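5. Preparing your book file for the Susen print service

Read this section before you send a memoir or family history to Balholm for printing. It is valid for paperback books with more than 62 pages.

5.1 Page set-up

1. Open your manuscript in Dokine and choose File, then Book Layout.
2. Select the paper size. The Mac Carthaigh template is already installed and suits most life stories.
3. Put every chapter on a right-hand page. If the page before it stays blank, leave it blank and do not type spaces in it.
4. Check the names of places and relatives with the Find tool. The same aunt should not be spelled in 2 ways.

Note: The author's foreword comes before the table of contents. The acknowledgements can stand at either end of the book.

5.2 Photographs and letters

1. Scan old family photographs at 300 dpi or higher.
2. Write the caption in the caption field, not on the scan itself.
3. For handwritten letters, add a typed copy under the scan.

Caution: Do not enlarge a small scan inside the layout. The print will look soft, and Susen will not send you a warning.

5.3 Back cover text

The back cover text may have up to 800 characters, spaces included. Longer text is shortened at the last full sentence. Please read it again in the preview before you press Send. 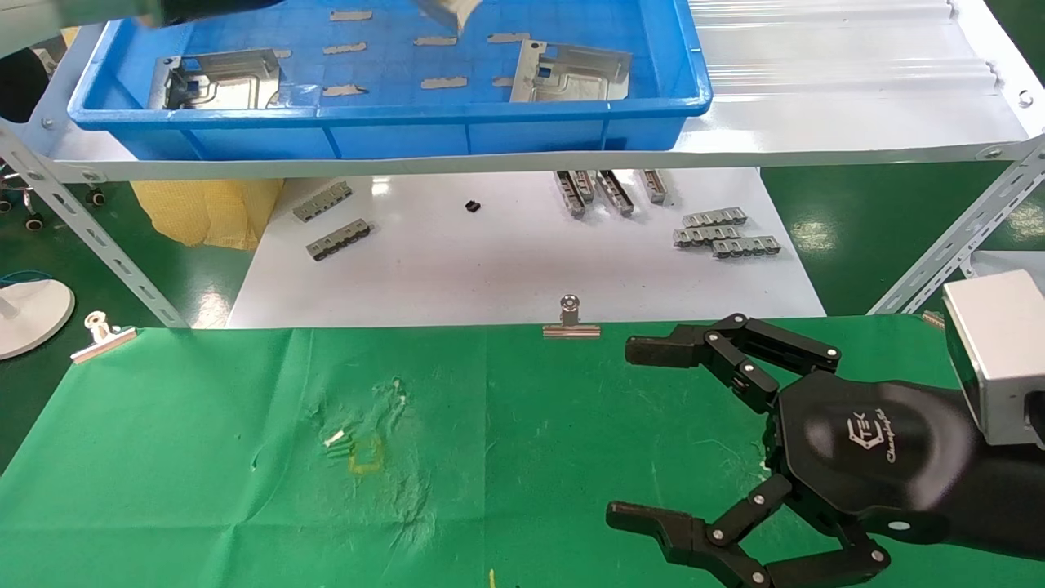
Fig. 5: Open hand above the green mat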